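4. Opening the tower and checking the processor socket

Use this section when you refurbish a desktop tower from the Vallness shelf. You should already have finished section 3 (asset label and outside cleaning). Reserve 26 minutes for the first tower. The next ones go faster.

4.1 Before you start

1. Shut down the computer, unplug the power cord, and press the power button one time.
2. Put on the wrist strap and clip it to bare metal of the case.
3. Lay the tower on its side with the open side facing up. The motherboard must be lying flat at the bottom, as you look into the case.

CAUTION: Do not lift the tower by the drive caddy or by its blue handle. Hold it by the outer walls of the case.

4.2 Find the main parts

4. Compare your tower with Figure 4-1. Find first the hard drive in its caddy, then the processor socket, then the graphics card.
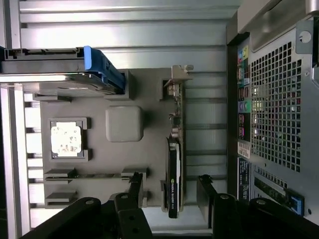

Figure 4-1. Inside of the tower, with hard drive caddy, processor socket and NVIDIA Quadro graphics card.

5. Write the model of the graphics card on the Pakitton sheet, line 23. If there is no card, write "none" – do not leave the line empty.
6. Leave the graphics card in its place. It is removed only in section 6.

Note: The colored audio jacks on the rear panel are a good help for orientation when you turn the case.

4.3 Check the socket

7. Keep the spare parts in the gray tray, to the side of the case. Do not put them on top of the motherboard, also not for a moment.
8. Raise the metal lever of the socket slowly. Keep your face away from it, it can spring.
9. Look at the socket with a lamp from two directions. Do not touch the contacts.
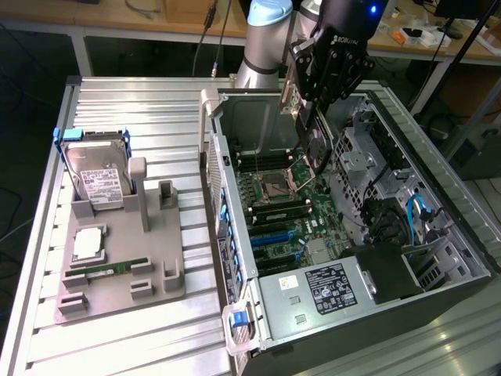

Figure 4-2. Socket open with the lever raised; tray with spare components on the left half of the table.

10. If you see a bent contact or old paste in the socket, stop the work. Mark the sheet with code 36 and bring the tower to Ximena Toledo.
11. If the socket is clean, go on with section 5 (memory).

CAUTION: Cables of the drives must not lie over the socket when you close the lever.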